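Promden 協働セル用 作業台安全キット(据え置き型・木製作業板付き)

品番 1778-B/受注生産/代理店 ペリッチ商会(Perić)

ホーム > 安全機材 > 協働ロボット周辺 > 作業台・区画表示

標準価格はお問い合わせください。価格を載せると電話が減ると営業が言うので、載せていません。

【製品概要】
協働ロボットを一台買うと、たいてい立派なマニュアルが付いてきます。厚さのわりに、どこに何を置けばよいかは書いてありません。本キットは、その「どこに何を」を物で決めてしまうための一式です。穴あき天板に作業板をボルトで位置決めし、天板の縁に区画テープを貼り、始業点検票をぶら下げる。やることはそれだけで、それだけのことを毎朝やる現場は意外に少ないものです。

教育用、評価試験用、ピック&プレースの手順検証用を想定しています。食品、粉じん、屋外には対応しません。「ちょっとだけ屋外で」というご相談にも対応しません。

【セット内容】
・木製作業板(無塗装)
・位置決めボルトおよび座金
・区画表示テープ(黄黒、幅50mm)
・平面基準マーカー
・手順検証用ブロック(星、ハート、円柱、三角、六角)
・始業点検票(複写式、40枚綴り)
・運用手引き(日本語、英語)

穴あき天板、ロボット本体、エンドエフェクタは別売りです。毎年どなたかが「本体が入っていない」とお電話をくださいますので、先に書いておきます。

【規格との関係】
産業用ロボットの安全要求はISO 10218-1およびISO 10218-2、協働運転についてはISO/TS 15066をご参照ください。本キットはこれらへの適合を証明するものではありません。適合を判断するのは、ロボットと工具とワークと周囲の人間をひとまとめに見たリスクアセスメントです。板を買ってもリスクアセスメントは終わりません。残念ながら、ロボットを買っても終わりません。

とくに見落とされるのが工具の形状です。「協働ロボットだから触っても安全」という一文は、アームの先に細い棒を付けた時点で書き直しになります。接触面積が小さければ、同じ力でも圧力は上がります。速度と力の設定は、本体の初期値を信用せず、工具を付けた状態で検証してください。

【推奨する運用】
当社が納入先にお願いしている決めごとです。法令ではありませんが、守っている現場からの苦情は短い傾向があります。

一、作業板の上には、その作業で使うものだけを置く。コーヒーは作業で使いません。

二、区画テープは天板の縁に貼り、はがれたら当日中に貼り替える。端がめくれたテープは、誰も守っていない規則の見本になります。

三、基準マーカーの上に物を置かない。付箋も物です。

四、工具先端を板に近づける動作は、初回は必ず低速で行う。教示点の高さは板の実測値から決め、図面の板厚から計算しない。木は図面を読みません。

五、作業板を外したら、戻したあとに原点を確認する。「同じ穴に戻した」は確認に含みません。

六、ブロックの初期配置は、密集したものと間隔をあけたものの両方を用意する。間隔をあけた配置だけで合格した手順は、隣の部品に触れたときの挙動がまだ分かっていません。

七、点検票には異常なしの日も記入する。四十日分をまとめて書いた票は、筆跡で分かります。

【仕様】
作業板質量制限 天板側の許容荷重に従うこと
マーカー 白黒印刷、つや消し
使用環境 屋内、結露なきこと
交換部品番号 作業板 2855/点検票 2855-T

木製の板を採用している理由をよく聞かれます。教示を間違えたとき、傷が残るからです。金属板だと工具のほうが負けますし、樹脂板だと傷が目立たず、報告も目立たなくなります。板は消耗品とお考えください。湿度で反りますので、長期休業のあとは平面度をご確認ください。

【導入先での使用例:Stelline 試験室】
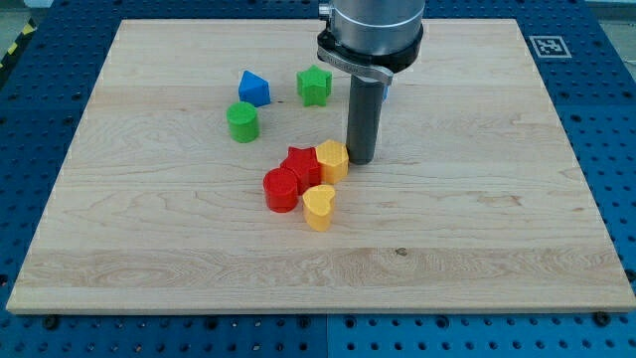
文・ファルザナ・ミナス(Farzana Minhas)/Promden 技術資料担当 2020年11月11日

青い穴あき天板に作業板を据え、ブロックを二つの群に分けて置いた配置です。赤と黄の四個は詰めてあり、工具の棒は黄色の六角柱のすぐ脇まで下りています。推奨運用の第六項を読んで「そこまで寄せなくても」と思われた方は、このくらいの距離感を目安にしてください。青と緑の三個は、もう少しゆとりのある置き方です。

マーカーは板の外、天板の上に平らに置きます。板の上に置けば見やすいのですが、板を交換するたびに基準まで引っ越すことになります。Stelline のヤシル・コカル氏は三月の導入時に板の上を強く希望され、板を二枚替えたところで天板に移されました。当社からは何も申し上げていません。

【よくあるお問い合わせ】

作業板に塗装してもよいですか。
構いませんが、厚塗りの場合は教示高さを取り直してください。光沢塗料はカメラが反射を拾うことがあるため、お勧めしません。

柵は不要になりますか。
このキットを理由に柵を外すことはできません。外せるかどうかはリスクアセスメントの結果によります。テープは線であって、柵ではありません。

ブロックを一個なくしました。
単品で販売しています。星形の注文が最も多く、どこへ行くのかは当社でも把握していません。

Clerley 社の旧型天板に取り付けられますか。
穴ピッチが異なる場合は変換座金が必要です。ご注文の前に天板の型番をお知らせください。型番の銘板が読めないときは、穴の中心間の寸法でも結構です。

【関連製品】
変換座金セット
区画表示テープ 補充用
始業点検票 英語版

技術的なお問い合わせ:アーシフ・ジャンジュア(国内窓口)
返品は未開封に限ります。ボルト穴を広げた板は未開封とみなしません。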